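Tusovcombe Launch Log

A table of amateur and student rocket flights, with the outcome of each flight and the notes the crews wrote at the time. Compiled by Nadine Kanaan and Estela Garrido. Current release dated 16/01/2021.

What is in it

The main file, flights.csv, has 1,227 rows. One row is one launch attempt, including attempts that were scrubbed on the pad. Scrubs were left out of the first release and we put them back in after Estela went through the paper logs again and found that most of the interesting notes were in them.

A second file, motors.csv, lists the motors by class, total impulse and burn time. Join the two on motor_id. Home-built motors have an id starting with H and their impulse figures come from the builder's own test stand, so treat them with some care.

Columns in flights.csv

flight_id: a whole number, never reused
site: Tusovcombe, Useck or Vergara
vehicle: name painted on the rocket or given by the crew
motor_id: see motors.csv
target_m: planned altitude in metres
peak_m: altitude read from the onboard altimeter, blank if the altimeter was lost or gave nothing
outcome: one of nominal, partial, lost, pad_fail, scrub
recovery: main, drogue, streamer, none
notes: free text, spelling left as written

Outcomes

Partial means the rocket left the rail and came back in a state that could be looked at, but something in the flight plan did not happen. A late parachute counts as partial. A rocket that landed in a tree counts as nominal if it was brought down whole. We argued over that one for a while and the rule is now fixed.

Pad_fail covers anything that went wrong after ignition and before the rail was cleared. Before ignition it is a scrub. 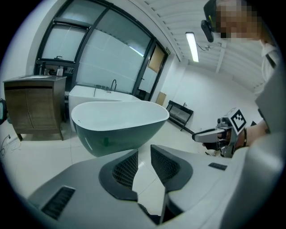

Why are so many altitudes missing for the Useck flights?

Most Useck crews flew without an altimeter in the early seasons and judged the height by eye from the fence line. Those guesses are kept in the notes column and were not copied into peak_m.

Cleaning

All heights were converted to metres. Where a log gave feet and metres that disagreed, we kept the feet figure and converted it, as the crews' altimeters were set to feet. Vehicle names were matched by hand. Tridero and Tridero II are separate rockets with separate airframes, though a few log sheets use the shorter name for both. In those cases we went by the motor mount size.

Names of crew members under 18 have been taken out of the notes. Initials went too. If you find one we missed, please write to us before posting it anywhere public.

Known problems

Wind speed was recorded at only one site and is not included.

There are 20 rows where the outcome is lost but a recovery type is given. The recovery type is what was packed in the nose, and it says nothing on whether it opened.

The Vergara log for March has a water stain across two pages. Five flights from those pages have a target altitude and nothing else we could read. They are marked "illegible" in notes.

Flights aimed below 500 metres were logged less carefully than the rest, and some crews did not bother with a sheet for them at all. Please don't use this table to work out failure rates for small rockets.

Using the files

The files are plain CSV in UTF-8 with a header row. Commas inside the notes are quoted. Blank means not recorded. Zero means zero, and it does turn up in peak_m for pad failures.

You may copy and change the data for any purpose if you credit the Tusovcombe Launch Log. Corrections are welcome, with the flight_id and a scan or photo of the log sheet if you have one. Nadine handles changes to flights.csv and Estela handles motors.csv.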